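Tomitz two-finger gripper kit, after a few months in the shared workshop

I bought the Tomitz kit in July to replace a home-printed gripper that kept stripping its gears. It cost $400 with the controller board, and the arm it bolts to is a second-hand Cidow I'd already rebuilt. The whole lot lives in the biology corner of our shared workshop, where I'm trying to get the arm to do small handling jobs on the bench.

Assembly took an evening. The screws come in labelled bags and the instructions are fine until the wiring page, which shows an older version of the board. Swap the two signal leads from what's printed and it works. I emailed Navarrete, who sell it here, and got a corrected page the next day.

Grip force is set in software on a scale of one to 30. I run it at 19 for most things. Below that, smooth plastic slips when the arm speeds up. Much above it, anything soft gets squashed, and a squashed bulb on a transfer pipette means you've picked up air or liquid you didn't want.

The jaws are flat, and that's my main complaint. Flat jaws are good on boxes and racks, but a thin round stem can roll between them. Rocío Orellana, who shares the bench with me, cut a pair of Bakier rubber pads with a shallow groove down the middle, and they've helped a lot. A grooved set should be in the box at this price.

Transfer pipettes have been the main test. The rack is clear acrylic, so I gave up on the camera finding it and taught the positions by hand. Speed matters more than I expected — a long pipette swings if you rush the lift.
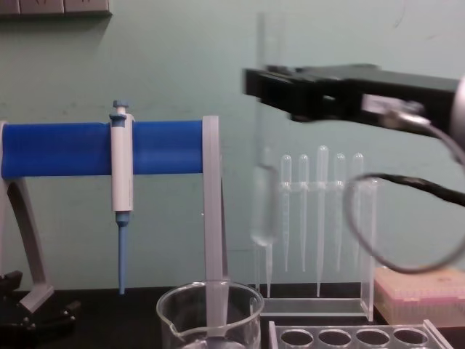

The gripper holding a clear tube upright near the pipette rack.

The cable is the other weak point. It hangs in a big loop under the gripper and wants a proper clip along the arm. I'd also like a quieter fan on the controller.

After some 400 cycles there's a bit of play in the left finger, which tightened up with a hex key. I'd buy it again, but budget for better pads and a longer cable.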